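4. Setting Up Your Holtcombe Tabletop Humidifier

Welcome to the part everybody looks forward to - the first fill! Take your time with it, and please keep the power cord out of the wall until step 4.

1. Lift the tank straight up by its handle and turn it over.
2. Unscrew the cap and pour in cool tap water up to the line.
3. Tighten the cap, turn the tank upright and lower it onto the base.
4. Plug in the cord and press the button once.

CAUTION: Never add oils or vinegar to the tank while the unit is running.
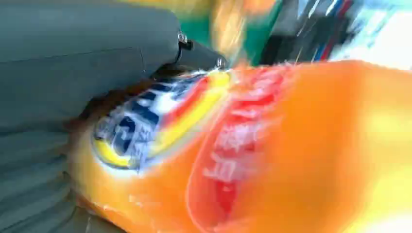 Cleaning is easiest if you do it a little at a time, so we suggest a quick rinse every 2 days through the dry months. The filter sleeve (part 3572) has pleats, and dust does love to settle between them. Think of the shallow, parallel folds in the gray material in the picture, with darker bands down in the recesses - on your sleeve, those low spots are where the soft brush should go. Let the sleeve air-dry for 60 minutes before you put it back.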